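Drevier Project, equipment and budget: progress report to the program office
Urkville, May 8, 2026

You asked for a short report this period, and the purchasing record obliges by being short as well.

Money first. Of the equipment line, the largest piece is still the second gripper hand from Divetine, quoted in winter and quoted again in spring. The second quote arrived with a new cover page and a higher price. We have asked them to honor the first one. They have asked us to define "honor." I expect to sign by the end of the month, probably somewhere between the two numbers and closer to theirs.

Spare parts are in better shape. We budgeted for 36 replacement finger joints and the order has been placed with Tello, who will ship in two lots. The cable sets went on the same order to save on freight. The saving was small, but I have a line for it in the spreadsheet and would like it noticed.

Work on the floor goes on with what we already own. The current task is drink cans and a basket, chosen in part for the price of the supplies. Groceries come to less than one percent of the budget, and they are the only line where I have never had to wait for a revised quote.

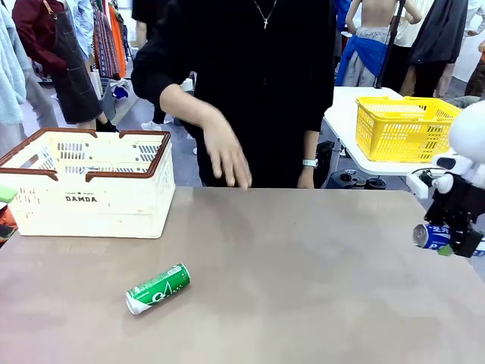
Younes El Sherbiny would like it on record that he disagrees with buying a second hand at all before the first has a proper maintenance contract. A spare that sits in a crate, he wrote in his comments on the draft, is a very expensive way to feel calm, and the same money would cover service visits through the end of the grant with something left for a better table.

He has a point, and I have put his version in the attached budget as Option B. Option A keeps the purchase and pays for service by the hour. Option A looks cheaper until something breaks. Option B looks cheaper until something breaks badly – the choice depends on which kind of breakage you would like to fund. Leidy Salazar has checked the arithmetic on both and declined to say which she prefers.

Two smaller items. The import paperwork now runs to 157 pages, and the broker bills by the page. We also spent $300 on a shelf for the spares, which fits the room and will fit the spares once they come.

What we need from you is a decision between A and B before August, when the Divetine quote expires for the second time, and written permission to move the unspent travel money into parts. The travel form has no box for this, so I have used the one marked "other."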